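«La toalla se dobla primero a lo largo»

La encargada de lencería de la pensión Trnka, en Salstead, lleva media vida entre armarios de ropa blanca. Nos recibe en el cuarto de plancha y contesta sin dejar de trabajar.

«Cuando entré había 40 toallas para toda la casa», cuenta. «Ahora, entre baño y lavabo, son 611, y en diciembre no sobra ninguna».

Su método es corto. Coge la toalla por los dos extremos, la estira en horizontal sobre la mesa y mira la caída. «Si un lado cuelga más, la suelto y empiezo otra vez. Los bordes tienen que ir juntos - lo demás sale solo».

Sobre la mesa pone siempre un mantel. «Me gusta el tejido de gofre, en beige. La tela resbala menos».

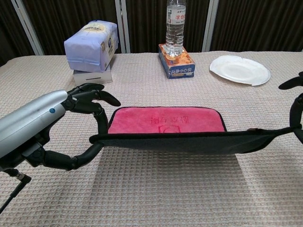

El armario

Las toallas de lavabo van arriba y las de baño abajo, con el doblez hacia fuera. Las recién lavadas entran por detrás. «Así se gastan todas igual», explica. Las que pierden el rizo pasan a trapos y se guardan en una caja aparte, junto a la puerta.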